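Pinstead工坊灰色练习板上桌，“Hello”插装课一月开班

位于Nyberg街1336号的Pinstead工坊，一月起多了一门新课，名字取得很随和，就叫“Hello”。课上不焊电路，也不写程序，从头到尾练的只有一件事：把小电路板和各种接头规规矩矩地放进它们该去的位置。听上去简单得有点过分，可是凡是自己拆过收音机、换过键盘、给孩子的玩具车接过线的人，大概都会会心一笑，因为最后那一下“对不准、插不进、又不敢使劲”的滋味，实在是太熟悉了。

课程用的是工坊自己设计、自己打印的一批灰色练习板。板子是平的，上面立起若干方方正正的座子和带槽的方块，有的敞着口，有的留出一道凹槽，学员要做的就是认清方向，找准口子，再把手里的零件送进去。工坊里的人给这套板子起了个名字，叫Terance，据说是某天晚上收工前随口喊出来的，第二天大家都这么叫，也就没有再改。

说起这套板子的来历，话要稍微长一点。Pinstead原先办的是修理晚会，街坊们抱着坏了的台灯、音箱、电子钟过来，围着长桌一起拆一起装，气氛一向很好，热茶管够，饼干也常常管够。时间久了，工坊发现一个有意思的现象：拆的环节大家都很勇敢，到了往回装的时候，说话声就一点一点小下去，桌边只剩下轻轻的叹气。有位常来的邻居把一块小板反过来插了一整晚，回家路上才想明白，第二天一早又敲门来重新装过，进门第一句话就是“我知道错在哪儿了”，逗得一屋子人都乐了。

这样的事情多了，工坊就动了心思，想做一种插错了也不心疼的东西，让人先把手感练出来。最早的样子是用硬纸板糊的，刀口歪歪扭扭，用了没多久，边角就塌了。后来改用打印机来做，前后换过3个版本。第一版的座子太紧，连设计它的人自己都插不进去；第二版又太松，零件放进去晃来晃去，像穿了大人的鞋子；到了现在这一版，松紧才算合适，插进去的时候手上有一点阻力，拔出来也不必咬牙。

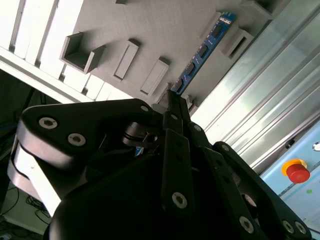 松紧这件事，工坊的人聊起来可以聊上好半天。打印出来的东西，槽口往往和图纸差那么一点点，图上画得再漂亮，也要拿真的零件去试。试的时候还得多找几双手，年轻人的手、老人的手、指甲长的、指甲短的，各有各的意见。有人说槽口边上最好削一个小斜面，有人说不要削，削了就学不到东西。两种意见都有道理，最后各打了一块，放在桌子上让大家自己挑，结果两块都有人喜欢，于是两块都留了下来。

颜色也讨论过。早先有人提议用鲜艳一些的料，橙的、绿的，看着热闹，小朋友会喜欢。试过之后还是回到了灰色，灰色看久了眼睛不累，零件放上去轮廓也清楚。打印留下的细细纹路没有打磨掉，工坊觉得留着挺好，手指摸上去不打滑，再说，看得出是一层一层做出来的东西，总让人觉得亲切。

“Hello”每次上课两个小时，从晚上七点开始，一个班收15人，两人共用一块练习板，落单的那位和带课的人搭档。开头一段时间用来认零件，把缺口、凸起、引脚的朝向都看明白，先不上手。接着才是慢慢地插，慢慢地拔，一次只做一个位置。带课的人最常说的一句话是“先靠边，再往下”，意思是让零件先轻轻贴住槽的一侧，感觉到边了，再顺势送进去。一晚上下来，这句话少说要重复好多遍，有学员开玩笑说回家切菜的时候耳朵里都是它。

到了后半段，灯光会调暗一些，桌边的人要学着靠指尖去找位置。家里的电器出毛病，可不会挑在光线好的地方，柜子后头、桌子底下，常常是一只手举着手电，另一只手伸进去摸索。工坊想让大家在舒舒服服坐着的时候，先把这份别扭尝一尝。第一晚试课时，灯一暗，屋子里立刻安静了，过了一会儿，角落里传出轻轻的一声“进去了”，旁边的人都跟着笑，连隔壁桌还没插好的人也替她高兴。

来上课的人各种各样。有在附近上班、下了班饭都没顾上吃就赶过来的，有陪孩子来、结果自己坐下就不肯起来的，也有退休以后想找点事情做的。一位退休的女学员说，她年轻时在厂里做过装配，许多年没碰过这些小东西，手指头一搭上去，好像又都想起来了。她还带来一块自己缝的绒布垫子，铺在桌上，掉下去的小零件不会弹得到处都是。工坊看了觉得实在太好，当场就问她能不能把尺寸抄一份，现在每张桌子上都准备铺一块。

也有人提意见。有学员觉得练习板上的位置都朝上，过于规矩，真东西里头常有侧着的、斜着的，希望下一批能做些角度出来。工坊答应试一试，在新板子打好之前，先做了几个小支架，把现有的板子斜着架起来，难度一下子就上去了。还有一位家长问，孩子能不能把板子带回家。眼下板子数量有限，只能在工坊里用，不过Pinstead正在整理图纸，打算放在前台供人拷贝，家里或者学校里有打印机的，可以自己打一块，打坏了也欢迎拿过来一起看看是哪里出了问题。

费用方面，“Hello”按次收取，现场交给前台就可以，带一位家人同来的，第二位不另收钱。零件和工具都由工坊提供，自己有趁手的镊子也可以带来。需要提醒的是，上课时请把袖口挽好，长头发最好扎起来，戒指和手镯先摘下放进桌边的小碟子里，走的时候可别忘了拿。上次就有人回家才想起来，大晚上又跑了一趟，好在碟子还原样放着。

至于原来的修理晚会，照常办，时间和地点都没有变。工坊的想法是让两边互相照应，上过“Hello”的人可以接着到修理晚会的长桌边坐一坐，把练过的手感用在真家伙上；在修理晚会上卡了壳的人，也可以随时走到另一张桌子旁，拿一块灰色的板子练上几回，再回来接着装。两张桌子隔得很近，茶壶放在中间，谁都够得着。

一月的头几个班名额已经报出去不少，想来的街坊可以到Nyberg街1336号的前台登记，留下称呼和方便的时段即可。工坊下午三点以后有人，门口的铃有时候不太灵，多按一下，或者直接敲门。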